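Vadton site visit, Dec 19, 2021

The second stop was the gripper bench, in a back room with white walls and pipes across the ceiling. Vadton keeps 14 hand-held grippers in service here. All use the Tak finger set, a pair of soft black pads with a finely ribbed inner face.

Pads are rated for up to 600 hours. The log for the unit we were handed stood at 257. At each check the technician closes the fingers and looks at the line where the pads meet. The tips should touch first, with an even gap opening below them. If one side leads, the two screws behind that pad are loosened and the pad is reseated. Ribs are cleaned with a dry nylon brush. Alcohol was dropped after it hardened the Bomia compound used in the previous batch.
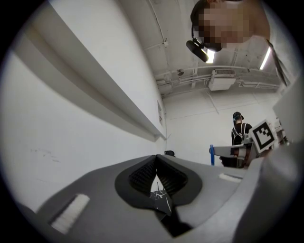
Gripper with the finger pads meeting at the tip; workstation with fiducial marker at right.

The marker on the workstation gets its own check. It is wiped at the start of a shift and replaced if a corner lifts or the black border is scratched. A new marker means a new calibration, and the old file is kept until the new one passes.

Spares come from Fluton in boxed pairs. Left and right pads are not mixed between boxes. I asked for the wear data by batch and was told it is still on paper. Lead time in December was quoted at 2 weeks.

The next stop was the charging rack, which was closed for rewiring.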